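Tunddale市街地樹木保全事業 中間進捗報告書（第2期）
提出先：Domach環境基金 助成管理課　　作成：Tunddale緑地保全協会 調査班（班長 Adel Berrada）
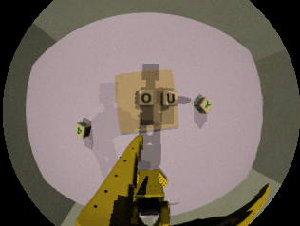 1. 報告対象期間と範囲
本報告は、第2期（4月から9月まで）に実施した街路樹および公有緑地の樹木調査、移植、ならびに開発協議の進捗を記すものである。対象区域は、Parry通り沿線、Faltholm地区の旧操車場跡地、および両者を結ぶ河岸緑道とする。第1期報告で保留とした河岸緑道南端の区画は、境界確定が8月に完了したため、今期から対象に含めた。

2. 樹木台帳の整備
今期末時点の台帳登録本数は1,233本である。各個体について、樹種、胸高直径、樹高、枝下高、根元周囲の舗装状況、外観診断の判定を記録した。判定区分は第1期と同じくAからDの四段階とし、C判定以下の個体には打診および貫入抵抗測定を追加した。
C判定以下は176本であった。内訳の詳細は別表2に示す。Parry通りの北側歩道に集中しており、植栽桝の幅が規定を下回る区間とほぼ一致する。D判定の個体については、道路管理者に一覧を送付し、7月に現地立会いを行った。伐採の可否は未決である。
位置情報の一部に測位誤差が残っている。建物に近接する区間で誤差が大きく、台帳上の位置が車道側にずれる例を確認した。10月に基準点からの測量で補正する。

3. 移植の実施状況
Faltholm地区の道路拡幅に伴う移植対象は264本で、うち今期に移植を終えたのは31本である。計画では今期中にこの倍の本数を予定していたため、進捗は遅れている。遅延の要因は次の二点である。
（1）根回し後の養生期間を計画より長く設定した。5月の試掘で細根の発生が不十分と判断したことによる。
（2）受入地である旧操車場跡地の土壌から砕石層が出た。深さ60センチまでの掘削と客土が必要となり、請負業者との契約変更に六週間を要した。
移植済み個体の活着判定は翌春の開葉後に行う。夏期の灌水は週二回を基本とし、8月のみ週三回とした。葉の萎れが認められた個体には剪定を追加し、支柱の緩みは月次点検の際に締め直した。

4. 開発協議
Faltholm地区の事業者とは、今期四回の協議を行った。当方からは、集合住宅棟の配置を西側へ移し、既存のニレ並木を敷地内に残す案を提示した。事業者は駐車場の縮小を伴うとして回答を留保している。市の都市計画課は、保全樹木の指定手続きを先行させる意向を示したが、指定の時期は明示されていない。
現行条例では、私有地の樹木について伐採前の届出義務はあるものの、代替植栽の本数と規格に定めがない。この点の改正要望書を9月に市議会の担当委員会へ提出した。審議日程の通知はまだ受けていない。

5. 予算執行
人件費および測定機器の賃借料は計画の範囲内である。移植費は、前述の客土工により土木費が増加した一方、移植本数の減少により運搬費が未執行となっている。費目間の流用承認を申請する予定であり、申請書の様式について貴課の指示を仰ぎたい。灌水用車両の燃料費は、雑費から移植費へ計上先を改めた。

6. 次期の予定
10月：台帳の位置補正、旧操車場跡地の客土工（東半分）
11月から2月：落葉樹の移植。常緑樹は3月以降とする
1月：Parry通りの植栽桝拡幅に関する道路管理者との協議
3月：台帳の更新版を市および貴基金に提出
移植の残数を次期中にすべて処理することは、現在の班編成では困難である。作業班を一つ増やす案と、事業期間を六か月延長する案について、それぞれの見積りを別紙3に添付した。移植適期を考慮すると、11月の着工前に方針を確定する必要がある。

添付：別表1 区間別登録本数、別表2 判定区分別内訳、別紙3 工程変更案および見積り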